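Hard water, part two: the softener log

Thu 7 November

The resin softener has now been in service since March, which is long enough to have some figures worth writing down. The first post covered the choice of unit and the plumbing. This one covers settings, salt use and the two faults I introduced myself.

For anyone starting from this page: the house is on bore water at Stestgate, on the limestone side of the ridge. The supply is clear and has no smell, but the hardness as tested before the install was 561 mg/L as calcium carbonate. Anything over 200 will scale a kettle. Ours scaled the kettle, the shower rose, the solenoid on the washing machine and the element in the hot water unit, in that order.

The softener is a Hurkus single-tank unit with a metered head. It regenerates on volume, so a week away from home costs nothing in salt. The head wants two numbers from the owner, hardness and reserve, and works out the rest. I entered the hardness as tested and left the reserve at the factory value. Both were mistakes.

The hardness setting should be compensated for dissolved iron. The test sheet listed iron on the second page and I didn't turn the page over. Iron takes up resin capacity the same way calcium does, only it is harder to shift afterwards. The result was a unit that ran out of capacity a day before it thought it had, and a ring of scale around the taps at the end of each cycle. With the corrected setting the interval between regenerations is 1210 litres. It had been 1255. The difference looks too small to matter, but the last part of the cycle is where the leakage rises.

The reserve is the volume held back so that the unit can wait until 2 am to regenerate. The factory value suited a smaller household than ours. On washing days we used the reserve by dinner time and drew hard water until the early morning. I raised it in two steps and have left it alone since.

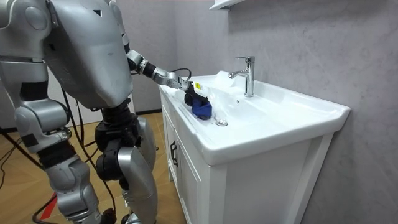
Does softened water stop marks on a washbasin altogether?

It reduces them a great deal, but the water still contains dissolved solids, and a drop left to dry will leave a faint film of sodium salts. The film wipes off with a damp cloth, where calcium scale needs acid.

On acid: citric is enough for a domestic bathroom. I dissolve two tablespoons in half a litre of warm water, lay a soaked cloth over the scale and leave it for twenty minutes. Vinegar does the same job more slowly and smells. Keep either one off marble and limestone, and don't leave it sitting on plated tapware. Never mix it with bleach. I did the whole bathroom once after the settings were corrected, and have only needed the cloth since.

The hot water unit was the real reason for the purchase. I drained it at the start and again last month. The first drain brought out flakes of scale the size of a fingernail, with enough grit behind them to block the hose fitting. The second brought out a little sediment, most of it probably old. I can't say what this has done to the power bill, as we changed tariff in the same quarter and the two effects can't be separated.

Salt has been steady. We have used 11 bags of the Storkumach pellets, and I check the level when the bins go out. I tried one bag of a cheaper crushed salt in the middle of winter and it bridged -- a hard crust formed across the tank with a void underneath, so the level looked fine from the top while the brine got weaker. A broom handle fixed it. The pellets haven't done this so far.

The brine discharge goes to a separate pit and not to the septic tank or the garden. Check the local rules before choosing a spot. Sodium breaks down the structure of clay soils, and ours is mostly clay. For the same reason the garden taps and the kitchen cold tap are teed off ahead of the softener and still run hard.

Still to do: replace the Ojeda prefilter housing, which weeps at the thread when the pump cuts in, and retest the raw bore water now that the dry months are coming. I expect the hardness to go up as the water table drops -- if it does, the setting will need to follow. The new test sheet will go up here, both pages.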